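Zu Besuch beim Fantreffen von Tandau

Der Einlass begann um 10 Uhr, und um halb zehn stand die Schlange schon bis zur Bushaltestelle. Wer Tandau nicht kennt: Das ist eine Online-Welt im Browser, in der man eine Figur durch Häuser, Gärten und Hafenviertel steuert, Möbel sammelt und in Gästezimmern anderer Leute Spiele mitmacht. Der ursprüngliche Betreiber hat die Server vor Jahren abgestellt. Seitdem läuft eine nachgebaute Fassung, die von einer Gruppe früherer Spieler gepflegt wird. Einmal im Jahr trifft man sich, diesmal im Juli in einem Gemeindesaal mit zwei Nebenräumen.

Ich spiele seit der ersten Nachbau-Version, war aber noch nie auf einem Treffen. Der Eintritt kostete 9 Euro, dafür gab es ein Namensschild mit Platz für den Figurennamen und einen Code für ein Möbelstück im Spiel. Der Code schaltet eine grüne Stehlampe frei. Sie lässt sich nicht tauschen, was am Eingang gleich mehrfach gefragt wurde.

Im großen Saal standen Rechner in drei Reihen. An der ersten Reihe konnte man die aktuelle Version spielen, an der zweiten die Testversion mit dem neuen Viertel Warham. An der dritten liefen Turniere. Auf der Bühne hing eine Leinwand, auf der man den Marktplatz im Spiel sehen konnte. Leute, die nicht kommen konnten, standen dort mit ihren Figuren herum und schrieben Grüße.

Warham ist ein Viertel am Fluss, mit Mühle, Bootsverleih und einem Kino, in dem Spieler eigene Vorführungen ansetzen können. Ich habe eine knappe halbe Stunde darin verbracht. Die Mühle ist ein Minispiel für bis zu vier Personen, bei dem Säcke in der richtigen Reihenfolge auf ein Band müssen. Das geht flott und macht zu viert deutlich mehr Spaß als allein. Der Bootsverleih war noch gesperrt. Wer auf den Steg klickte, bekam die Meldung "Kommt später", und die Figur drehte sich um. Gestört hat mich die Kamera: In den schmalen Gassen verdecken die Dächer den Weg, und man klickt ständig daneben. Das habe ich auf den Rückmeldebogen geschrieben.

Um 11 Uhr sprach Anitha Bhat über die Technik. Sie betreut die Server und hat den größten Teil des Nachbaus geschrieben. Vom Original gab es keinen Quelltext, nur Grafiken aus den Zwischenspeichern alter Rechner und viele Bildschirmfotos. Die Raumlogik wurde aus Videos rekonstruiert. Am schwierigsten sei das Tauschfenster gewesen, sagte sie. In der alten Version konnte man dort mit einer bestimmten Klickfolge Gegenstände verdoppeln, und es gab Diskussionen, ob dieser Fehler zum Original gehört. Er wurde weggelassen. Zurzeit sind an einem normalen Abend rund 2000 Figuren angemeldet, am Wochenende mehr.

Danach kamen Fragen aus dem Publikum. Eine Auswahl der Antworten, soweit ich mitgeschrieben habe:

Eine App fürs Telefon ist nicht geplant. Das Spiel läuft im Browser auf Tablets, auf kleinen Bildschirmen aber schlecht.
Die Obergrenze für Möbel pro Raum bleibt bei 42. Wer mehr stellen will, soll einen zweiten Raum anlegen.
Alte Konten vom Original lassen sich nicht übernehmen, auch nicht mit Nachweis.
Gesperrte Wörter im Chat werden künftig wieder von Hand geprüft. Der automatische Filter hatte zuletzt den Namen eines Möbelstücks blockiert.
Das Winterfest kommt wieder, die Schlittenbahn wird neu gebaut.

Mittags gab es im Flur Suppe und belegte Brötchen. Die Suppe war um kurz nach eins aus. In der Nähe gibt es einen Bäcker, der auch samstags bis nachmittags offen hat, das hat vielen geholfen.

Im ersten Nebenraum war die Tauschbörse. Ich hatte gedacht, dort würde mit Sammelkarten oder Anstecknadeln gehandelt, es ging aber fast nur um Gegenstände im Spiel. Man saß sich mit dem eigenen Laptop gegenüber und hatte beide das Tauschfenster offen. Fiorella Longo führte an einem Tisch eine Liste mit Richtwerten. Verbindlich ist die nicht, die meisten haben sich trotzdem daran gehalten. Den höchsten Wert hat nach wie vor der rote Godoy-Sessel aus dem allerersten Katalog. Ich habe zwei Laternen und einen Teppich gegen ein Aquarium getauscht und bin zufrieden.

Der zweite Nebenraum gehörte den Spielleitern. So heißen bei uns Leute, die in ihren Gästezimmern regelmäßig Runden veranstalten. Folasade Iyamu zeigte, wie sie ihr Stuhlspiel aufbaut: 13 Stühle, ein Wurfteppich, eine Tür, die sich nur für den Gastgeber öffnet. Sie schreibt alle Regeln vorher in die Raumbeschreibung und verweist bei Streit nur darauf. Preise kündigt sie erst an, wenn sie im Raum stehen. Ich fand das den nützlichsten Teil des Tages. Bei meinen eigenen Runden gibt es fast jedes Mal Ärger um die Warteschlange, und ihr Vorschlag, nach jeder Runde die letzten drei Plätze frei zu machen, lässt sich ohne Umbau ausprobieren.

Das Turnier am Nachmittag wurde in der Disziplin Hafenrennen ausgetragen. Es begann mit Verspätung, weil an einem Rechner die Maus getauscht werden musste und danach das Netz kurz weg war. Im Finale standen Ximeng Dai und eine Spielerin, die nur unter ihrem Figurennamen Zorent antreten wollte. Zorent lag zwei Läufe lang vorn und blieb im dritten an der Boje vor dem Leuchtturm hängen. Dai gewann mit wenigen Sekunden Abstand. Der Pokal ist im Spiel ein Möbelstück und auf der Bühne ein lackierter Blumentopf.

Gegen 17 Uhr wurde abgebaut. Ein Teil der Leute ging noch essen, ich musste zum Zug.

Ein paar praktische Hinweise für alle, die nächstes Jahr überlegen: Eigenen Laptop mitnehmen, sonst bleibt einem die Tauschbörse verschlossen. Steckdosen sind knapp, eine Mehrfachsteckdose macht einen beliebt. Passwort vorher notieren - zwei Leute an meinem Tisch kamen nicht in ihr Konto und konnten nur zuschauen. Die Garderobe ist nicht bewacht. Für Kinder gab es eine eigene Runde am Vormittag, danach waren die Rechner recht voll. Parkplätze gibt es wenige, die Bushaltestelle liegt direkt vor der Tür.

Der Termin für das nächste Treffen steht noch nicht fest. Er wird auf dem Marktplatz im Spiel angeschlagen, am Brett neben dem Brunnen.

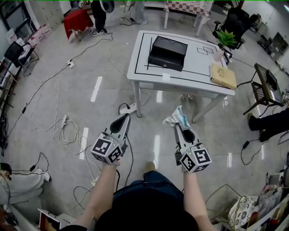 Sarmīte Dzene: Danke für den Bericht. Eine Ergänzung zum Bootsverleih in Warham: Am Nachmittag war er für kurze Zeit offen, man konnte bis zur Brücke fahren und musste dann umdrehen. Die Ruderboote fassen zwei Figuren. Das mit den Dächern ist mir auch aufgefallen, am schlimmsten ist es hinter dem Kino.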